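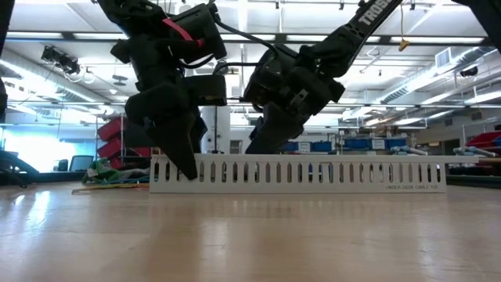
Brenum Bench Rules Pack for Two-Arm Stations
From Skindel Bench Supply

I wrote the first version of these rules on the back of a packing slip, after one of our arms snagged its own cable and took a monitor with it (the monitor lived, my coffee didn't). That slip got photocopied until you could barely read it, and then people at other labs started asking for copies! So now it's a proper product, with decent printing and a wipe-clean finish.

The pack is for anyone running a pair of small arms over a shared tabletop, whether someone is steering them by hand or a program is doing it. It's made for benches where the arms handle everyday stuff like trays, cloths, boxes and bits of cable, and where people walk up to the table between runs.

What's in it

You get 16 cards on a ring, a table map you fill in yourself, a roll of keep-out tape and a blank incident pad. Sofia Lazaridis did the layout and made me cut my sentences in half, and the cards are much better for it.

The rules people ask me about most

Hands stay off the table while the motors are live. Yes, even to nudge the part over a little. Yes, even if you're quick. Pause, say it out loud, wait for the other person to say it back, then reach.

Both arms need a parking spot, and you mark it on the map. If you ever have to ask "wait, where's it going?" when somebody hits park, the map is wrong and you fix it before the next run.

Cables get their own card, and it's the longest one. Give every joint enough slack for its full travel, then move each arm slowly to its limits and watch the loops. A loop that's fine for the left arm alone may be just right for catching the right one. I like to do this check with both grippers low and close together, where things get crowded. Loose cords that are part of the task go on the map too, so nobody has to guess whether that cord on the wood is feeding something.

Long parts need a swing zone. Anything that reaches past both grippers when held can sweep a lot of table, so the card asks for 400 mm clear beyond each end. If you haven't got the room, use a shorter part or a bigger table. For slotted or perforated parts, keep fingertips out of the openings unless going in there is the task. A finger poked through a slot can't back out sideways, and the arm won't know that.

One person holds the stop button and does nothing else. No phone, no notes, no "can you just grab that." We swap after 60 minutes because attention gets mushy. Ekaette Odukoya talked me into that one and I grumbled, but she was right.

After any bump, stop for at least five minutes. Look over the fingers, the mounts and the cable ends, and write it on the pad before you power up. Small bumps count.

What it doesn't do

It's a good-practice pack. It won't certify your bench, and it doesn't replace your risk assessment, your arm maker's manual or whatever your local rules say. If a card and your manual disagree, follow the manual and drop me a line so I can look at the wording.

Fitting it to your bench

Fill in the map with the whole crew standing there. It takes most of a morning if people argue, and I hope they do. The tape peels off sealed wood pretty cleanly, but try a corner first on anything with a glossy finish. Replacement cards are sold one at a time, as the cable card always seems to wander off.

Ordering for several benches? Tell me what arms you have and how they're mounted, and I'll send blank maps to suit.

Last updated: July

Related items
Greser stop-button stand, weighted
Margaritis cable loop clips, bag
Brenum keep-out tape, refill roll
Brenum incident pad, blank
Brenum rules pack, single-arm version

Contact | Shipping and returns | © Skindel Bench Supply | Back to top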